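4. Fitting the window sensor (Telard kit, all versions)

Read the whole section first. Takes 18 minutes if the hub is already up, longer if not.

4.1 Pull the battery tab. LED blinks 3 times. No blink — swap the cell, try again.

4.2 On the hub press and hold PAIR until it beeps. You have 32 seconds.

4.3 Hold the sensor close to the hub, press the small button on the back. Solid green = paired. Red = start over from 4.2.

Note: old Zeton hubs show amber instead of green. Same thing, carry on.

4.4 Wipe down the mounting spot. Alcohol wipe is in the bag. Let it dry, dont rush this one.

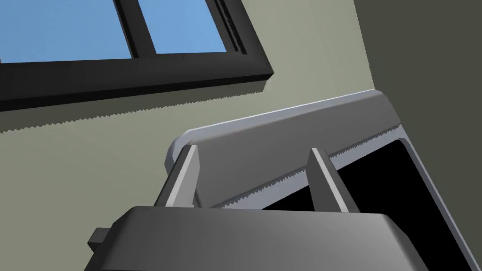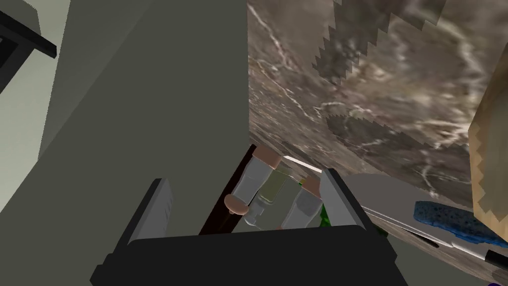
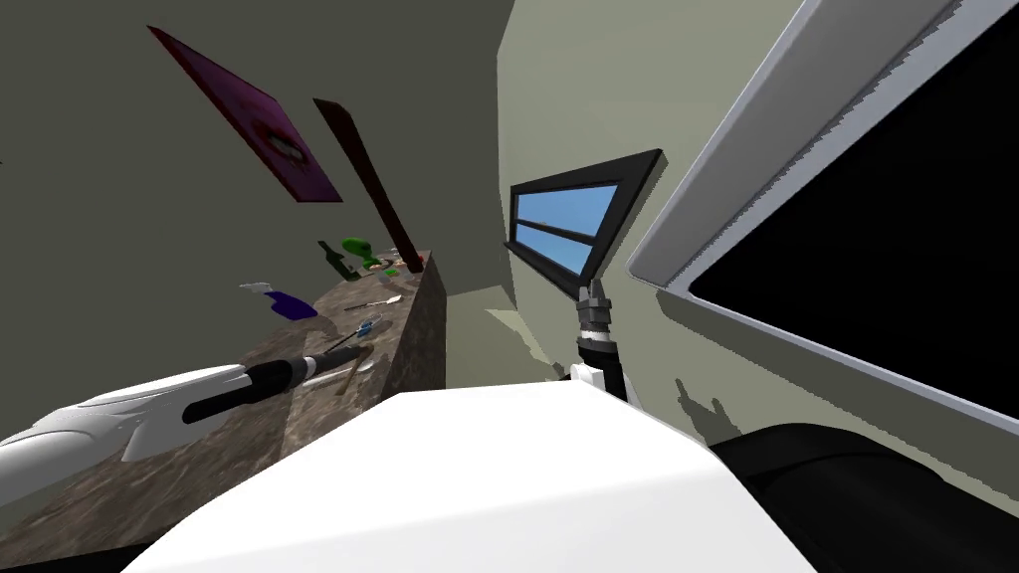 4.5 Choose the sash that opens, never a fixed pane. Sensor goes on the frame, magnet on the moving part, arrows facing each other. A broad flat rail, like the thick black one along the bottom of the window in the first picture, gives the tape plenty to grip; keep off beveled edges and any toothed molding, the tape lifts there. Dark frame — order the black covers, part 543 from Buschmann. White ones come standard.

4.6 Peel, press, hold. Count to 18. Leave the window shut overnight before the first test.

CAUTION: magnets are small and strong. Keep away from kids and pacemakers.

CAUTION: do not drill thru the sensor housing. Voids the warranty and kills the antenna.

4.7 Test. Open the window, hub chimes. Close it, chime stops. No chime — gap is too wide. Use the spacer pads, one at a time, and test again after each.

4.8 Name the sensor in the Devar app. Short names only, long ones get chopped on the hub screen.

Note: metal frames can cut the range. If the sensor drops off at night move the hub closer befor you call us.

Still stuck? Ask for Jannik Weidemann on installs, Jianguo Yuan for app and acount problems.

Section revised 2023-01-06. Replaces the August sheet.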